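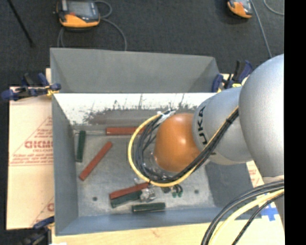
Bin station, KUKA arm over the red and green blocks, cable loop at the gripper mount.

Gripper comparison, pre-run checklist
Station: Odcombe bin cell
Filled in by: Adoración Zabala, Thursday

1. Bin clamped to the table — OK
I gave each clamp a good firm tug and was glad to find nothing shifting. Please do the same after lunch, as they do like to work themselves a little looser through a long morning!

2. Cable slack at the wrist — WATCH
The yellow cable and the black bundle make a generous loop over the bin. I'm happy with it at slow speed, but I'd like it tied up higher before we switch to the Plarnolico gripper, which sits lower and has caught a cable on me before.

3. Gripper fingertips (green) — OK
Wiped down and checked for splits. Spare set is in drawer 14.

4. Blocks — OK
Three red, three green. Scatter them fresh for every run, please, and let a few lie close together — the side-by-side ones are where the two grippers really differ.

5. Handheld controllers — FIX
Both are on the carpet behind the bin, cables and all. They need a proper hook, and I've asked Wakside for a pair.

6. Emergency stop — OK
Tested 3 times from each controller.

7. Speed limit for first runs — OK
Set low. Go to 100 percent only after a clean pass with someone standing by.

Open item: cable tie, ticket 3246.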